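생활·문화 > 식생활 > 보도자료

위비라리, 음료 파우치와 투명 용기로 배우는 간식 나눔 프로그램 '마라리 테이블' 정규 운영 시작
보르사이드 1층에서 주말마다 진행, 회당 정원 20명

2019년 10월 18일

생활 포장 연구 모임 위비라리(Wevirari)가 간식과 음료를 덜고, 담고, 다시 싸는 일을 함께 해 보는 참여 프로그램 '마라리(Marari) 테이블'을 이달부터 정규로 운영한다. 장소는 복합문화공간 보르사이드(Vorside) 1층 공용 작업실이며, 용기 제작사 페이터르스(Peeters)가 실습용 투명 용기를 지원한다.

마라리 테이블에서 다루는 물건은 누구나 한 번쯤 손에 쥐어 본 것들이다. 돌려 여는 마개가 달린 음료 파우치, 과일이 담겨 있던 투명 플라스틱 용기, 입구를 접어 두는 과자 봉지, 뚜껑이 자꾸 어긋나는 반찬통. 참가자는 이 가운데 두세 가지를 골라 탁자에 올려놓고 직접 열고 옮겨 담아 본다. 그러고는 나들이 가방이나 도시락 가방 하나를 처음부터 끝까지 꾸린다.

시작은 지난 7월의 시범 운영이었다. 위비라리는 한 달 동안 보르사이드에서 작은 탁자 모임을 열었고, 모두 238명이 다녀갔다. 참가자들이 집에서 가져온 포장재와 용기는 311점에 이르렀다. 위비라리는 이것을 여는 방식, 세워 두었을 때의 안정감, 남은 내용물을 보관하기 쉬운 정도에 따라 나누었고, 그 목록이 이번 정규 프로그램의 교재가 되었다. 교재에는 참가자들이 적어 준 메모도 손글씨 그대로 실었다. "뚜껑은 식탁에 뒤집어 놓기", "파우치는 배를 누르지 말고 어깨를 잡기" 같은 한 줄 메모가 여러 쪽에 걸쳐 이어진다.

프로그램을 기획한 티모피 트카추크(Tymofii Tkachuk) 위비라리 대표는 시범 운영 때의 분위기를 이렇게 전했다. "첫날에는 다들 조금 쑥스러워하셨어요. 음료를 옮겨 담는 걸 배우러 왔다고 하면 집에서 웃는다면서요. 그런데 탁자에 물건이 올라오자마자 이야기가 끊이지 않았습니다! 저마다 자기 집 방식이 있었고, 그걸 남에게 보여 주는 게 정말 즐거운 일이더군요."

시범 운영에서 가장 많은 질문이 나온 물건은 마개 달린 파우치였다. 가볍고 납작해서 가방에 넣기는 좋은데, 막상 다른 그릇에 따르려고 하면 몸통이 쉽게 눌린다. 마개를 여는 순간에 힘이 들어가 음료가 솟기도 하고, 거의 다 따른 뒤에는 모서리에 조금씩 남는다. 마라리 테이블의 첫 시간은 그래서 파우치에 통째로 할애된다.

수업은 받는 용기를 먼저 자리 잡게 하는 데서 출발한다. 용기를 몸 가까이에 두고, 파우치는 마개 쪽 단단한 부분을 잡아 세운 채로 연다. 따를 때는 한 번에 기울이지 않고 입구에서 흐르는 양을 보며 천천히 각도를 바꾼다. 익숙해지면 파우치를 왼손과 오른손으로 번갈아 쥐어 본다. 처음 몇 번은 물을 채운 연습용 파우치를 쓰기 때문에 흘려도 닦으면 그만이다.
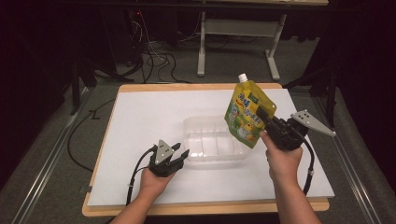
두 번째 시간에는 담는 그릇이 주인공이 된다. 같은 양이라도 바닥이 넓은 용기에 담으면 먹기 편하고, 좁고 높은 용기에 담으면 가방 안에서 자리를 덜 차지한다. 옆면에 굴곡이 있는 용기는 손에서 덜 미끄러지지만 씻을 때는 솔이 필요하다. 참가자들은 용기를 바꾸어 가며 과일, 견과, 떡, 젤리를 담아 보고 어느 쪽이 자기 생활에 맞는지 적는다. 정답지는 따로 없다. 아이와 함께 다니는 사람과 혼자 산에 오르는 사람의 가방이 같을 수 없다는 것이 위비라리의 생각이다.

투명 용기를 주로 쓰는 까닭도 여기에 있다. 안이 보이면 무엇을 얼마나 담았는지 뚜껑을 열지 않고도 안다. 냉장고 안쪽으로 밀려난 간식도 눈에 잘 띈다. 페이터르스는 이번 프로그램을 위해 크기가 다른 투명 용기를 내놓았고, 참가자들이 남긴 의견을 다음 제품의 모서리와 뚜껑 설계에 참고할 예정이다.

세 번째 시간은 짐 꾸리기다. 무거운 것을 아래에 넣는다는 기본은 누구나 알지만, 중간에 꺼내 먹을 것과 도착해서 먹을 것을 나누는 일은 의외로 어렵다. 참가자는 자기가 평소 들고 다니는 가방을 가져와 실제로 채운다. 젖은 수건을 넣을 자리, 다 마신 파우치를 접어 넣을 봉투, 돌아올 때 빈 용기를 포개어 둘 공간까지 미리 정해 둔다. 시범 운영에서는 이 시간이 가장 왁자지껄했다고 한다. 서로의 가방을 들여다보며 훈수를 두다가 예정된 시간을 넘긴 날도 있었다.

각 시간은 30분씩이며 사이에 차를 마시는 짧은 휴식이 있다. 휴식 때는 앞 시간에 담아 둔 간식을 나누어 먹는다. 알레르기가 있는 참가자는 신청서에 미리 적으면 해당 재료를 뺀 꾸러미를 받을 수 있다.

실습 진행은 자하르 이바니신(Zakhar Ivanyshyn) 강사가 맡는다. 오랫동안 단체 급식 주방에서 일한 그는 많은 양을 빠르게 나누어 담던 경험을 가정용으로 풀어냈다. 이바니신 강사는 "급식 주방에서는 그릇을 놓는 위치가 하루의 피로를 좌우했다"며 "집 식탁에서도 마찬가지여서, 손이 덜 움직이는 자리를 찾고 나면 준비 시간이 훨씬 느긋해진다"고 말했다. 그는 또 "아이들이 어른보다 먼저 좋은 자리를 찾아내는 경우가 많아 저도 매번 배운다"고 덧붙였다.

다양한 나라의 포장을 만나는 것도 마라리 테이블의 재미다. 위비라리는 시범 운영 때 참가자들이 여행지나 동네 수입 식품점에서 구해 온 음료와 과자를 가져오도록 권했다. 글자를 읽지 못해도 그림과 마개 모양만으로 여는 법을 짐작해 보는 놀이가 자연스럽게 생겼고, 정규 프로그램에도 '처음 보는 포장 열기'라는 이름으로 들어갔다. 내용을 확인할 수 없는 식품은 맛보지 않고 포장만 다룬다.

프로그램이 끝나면 쓰고 난 파우치와 용기를 함께 정리한다. 파우치는 남은 음료를 비우고 헹군 뒤 마개를 분리해 말린다. 상태가 좋은 용기는 씻어서 단추, 씨앗, 색연필을 담는 통으로 다시 쓴다. 시범 운영 참가자들이 만든 정리함은 보르사이드 1층 안내대 옆 선반에서 볼 수 있으며, 마음에 드는 것이 있으면 자기 집의 빈 용기와 바꾸어 가도 된다. 선반은 벌써 두 번이나 내용물이 완전히 바뀌었다!

트카추크 대표는 앞으로의 계획도 밝혔다. "겨울에는 따뜻한 음식을 담는 법을 다루고 싶습니다. 국물을 어떻게 옮기느냐는 질문을 7월부터 정말 많이 받았거든요. 손힘이 약한 분들과 마개 여는 요령을 나누는 시간도 따로 준비하고 있습니다. 이미 좋은 방법을 아는 분이 계시면 가르치러 와 주셔도 좋겠습니다."

위비라리는 마라리 테이블에서 모인 요령을 엮은 소책자도 펴낸다. 파우치 편이 먼저 나오고 용기 편과 가방 편이 뒤를 잇는다. 파우치 편은 참가자에게 현장에서 나누어 주며, 보르사이드 안내대에서도 무료로 받아 볼 수 있다.

■ 프로그램 안내
행사명: 마라리 테이블
장소: 보르사이드 1층 공용 작업실
운영: 매주 토요일과 일요일 오후
정원: 회당 20명(선착순)
대상: 초등학생 이상, 어린이는 보호자 동반
참가비: 무료
준비물: 평소 쓰는 가방, 집에 있는 빈 용기나 포장재(깨끗이 씻은 것)
신청: 보르사이드 안내대 방문 또는 전화 접수

■ 위비라리 소개
위비라리는 집에서 매일 쓰는 포장과 용기를 연구하고 기록하는 모임이다. 여는 법, 담는 법, 다시 쓰는 법을 주제로 탁자 모임과 소책자 발간을 이어 가고 있다.

보도 문의: 위비라리 홍보 담당

태그: 간식, 음료 파우치, 투명 용기, 도시락, 나들이 준비, 재사용

관련 보도자료
- 위비라리, 7월 시범 탁자 모임 참가자 모집
- 보르사이드 1층 공용 작업실 새 단장 마치고 개방
- 페이터르스, 포개어 보관하는 투명 용기 의견 접수
- '우리 집 뚜껑 찾기' 교환 선반 운영 안내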